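3.2 Packaging materials

Households were asked to set aside all protective packaging that arrived with parcels over 8 weeks. 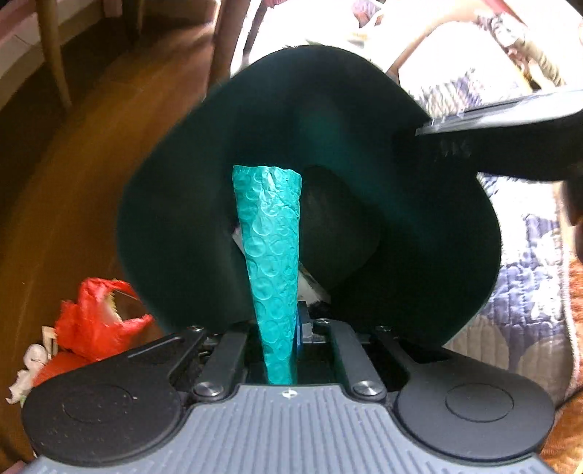 Figure 2. Teal bubble wrap.

Participants in Bikon and Cirow kept 2,658 pieces in total. Plastic film, including bubble wrap, was sorted apart from paper fill and molded foam. Pieces shorter than a hand's width were weighed but not logged one by one. We left out outer boxes — these are covered in Section 3.4.

Of the 125 households that took part, more than 40 said they stored bubble wrap for later use, most often for mailing gifts or moving dishes. Reuse was less common for paper fill, which tended to go straight into curbside recycling. Palaniappan households returned their logs in March, after the main count had closed, and are reported separately in Table 4.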